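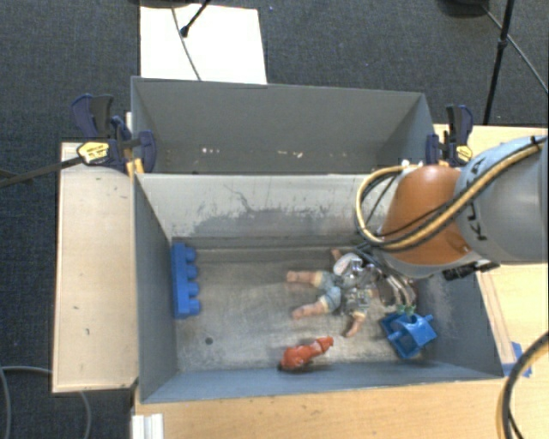

Cell notes, bin picking, May

Gripper cable check, 7:51 start

KUKA in manual mode, low speed, arm parked over the front bin. Dress pack on the last joints has been catching at steep wrist angles. The loop beside the orange cover hangs wide and comes down over the far wall of the bin. Slack pulled back toward the gray link by 51 mm and re-tied. Jogged the wrist through both limits, no snag. Vik program reloaded, offsets unchanged.

Fingers
Green tips inspected, left on. Count since last change is 142 cycles. Replace both together at next service, spares are in the Beltley drawer. Wiped down the silver linkage, no play at the pivots.

Bins
Front bin had crept toward the base again. Loosened the bar clamps, squared the bin to the table, retightened. Shift was 6 mm at the right corner. The far inner wall is scratched down through the finish in patches. Background capture for Gronen has to be redone before the next long run, the old one predates most of the wear.

Test set
Four toys in the front bin: doll, reddish-orange animal, bright blue angular piece, long blue block. Rear bin is the drop side. Keep the same four until the Loden comparison is finished.

Open
Blue tape at the lower right corner to be renewed.
Check torque on the gripper flange, up to 7 Nm on the small screws.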